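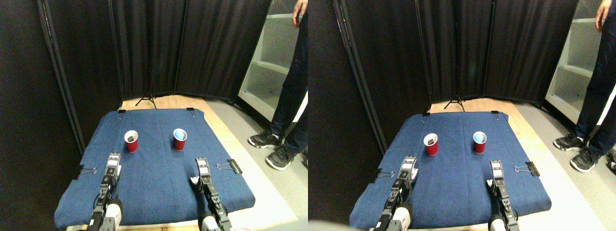 Minutes of the summer block party planning meeting, Lacson Street Neighbors, May 4, 2022. Jennylyn Villanueva chaired. The minutes of the last meeting were approved with one correction – the rain date is in July, the same as the party. Under supplies, it was agreed to use red plastic party cups again, the kind with the white rim band, and to put a marker at each drink table so people can write their names on them. Paper plates will be bought at the same time. Denim came up as a table covering and was left for later.

Budget. The balance stands at $900. The tent deposit to Rilletti comes out of that and has to be paid before the end of the month. Jennylyn asked that receipts be turned in within 10 days of purchase. Agreed.

Street closing. The city form needs signatures from the households between Wadura Avenue and the bridge. So far 18 have signed. Two houses on the north side have new tenants and still need to be visited. The barriers must be back by 9 p.m.

14 shares 2 comments

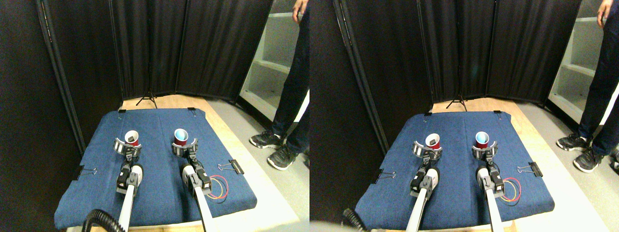

Music. The Belent Trio can play from 4 until dark. They need one outlet and some shade. A neighbor asked that the speakers face the park this year and not the houses. Agreed. The request for a second band was discussed at some length and turned down on cost.

Food. Potluck as before, with last names A to M bringing a main dish and N to Z bringing a side or dessert. Grills will be set up on the gravel lot – not on the grass. Anything with nuts should be labeled.

Parking. Cars need to be off the street by noon. The church has offered its lot again. Jennylyn will write to thank them and ask about the side gate, which was locked last year.

Other business. The storm drain by the mailbox is blocked again and has been reported. The lost and found box is at Jennylyn's house.

Next meeting to be set by email. Adjourned at 8:40 p.m.

3 likes Share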